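A day at the Rornex open lab, Venwood

I nearly didn't go. The train to Venwood was late, it was chucking it down, and I'd left my good umbrella in Rurville. But I'd put my name on the list back in September and I do love a nose round other people's workplaces, so off I went.

Rornex is on the far side of the business park, past the tile warehouse. There's no big sign, so I walked past it twice. Inside you get a sticky badge and a cup of decent coffee (proper mugs, too!), and then you're more or less left to wander until the talks begin. This was the November 2019 visit day, and it was busier than I'd expected – lots of students, a few people from packaging firms, and me.

The talk

Uriel Olvera gave the main one. He runs the group that works on learning from demonstration, and he was good company, if a bit fast with his slides. The idea is that you don't write out a program for each job. A person guides the arms through the job, the recordings go into a model, and the model works out what to do next from what the cameras are showing it.

What I hadn't heard before was the bit about mistakes. The group had one batch of 1000 recordings, all clean and tidy, every grab landing first time. The robot trained on those was lovely to watch until something slipped, and then it carried on as if it was still holding the thing (I have worked with people like that). So they swapped 200 of the clean ones for recordings where the person fumbles on purpose and then puts it right. Same total, same objects, same training time. The new version dropped things just as often but went back for them far more.

Someone behind me asked whether 200 was a magic number. Olvera said no, it was what they'd managed before everyone's wrists gave out. He also said they'd tried it on one kind of clearing-up job only, and he wouldn't bet his own money on it working for folding clothes. I liked him for that.

There was a good argument afterwards about what counts as a success. If the arm picks a thing up on the third go, is that a pass? The group gives it a full mark as long as it's done inside the time limit. The packaging people weren't having it – on a line, they said, the third go is a blockage. I think both sides had a point, and it was still rumbling on over the sandwiches.

On the lab floor

After lunch we went through in groups of 6. It's a big open space with a shiny concrete floor and yellow lines painted on it, and people dotted all over the place, sitting, standing and chatting. I'd pictured something far more sealed off.

The clearing-up job uses a long white table and a big white bin beside it. I'm told the objects are picked to be awkward, and foil is the one they grumble about most, as it catches the light and changes shape every time it's squeezed. I found myself looking at my own sandwich wrapper with new respect. 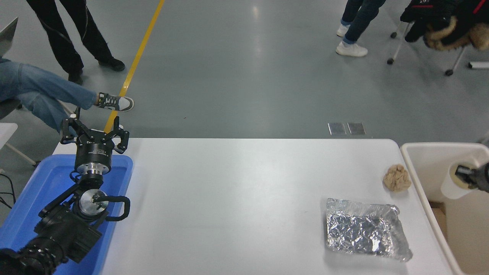

Questions I managed to ask

Does it matter who does the demonstrating? Yes, quite a lot. Quick, confident people make recordings that are harder to learn from, because they do two things at once. They now ask everybody to slow down a touch.

Do they mark the fumbled bits in the recordings? They did at first, by hand, and it took for ever. Now they leave them in unmarked, and Olvera says he can't see any difference in the results. He wants to check that properly with 10 new objects before he writes it up.

Can you have a go? Sadly not on the visit day. I asked twice.

Getting there

It's a fair walk from Venwood station and the path has no lighting, so take a torch if you're staying for the late session. Parking fills up early. The café by the roundabout does a very good cheese scone, and they'll wrap one for the train if you ask.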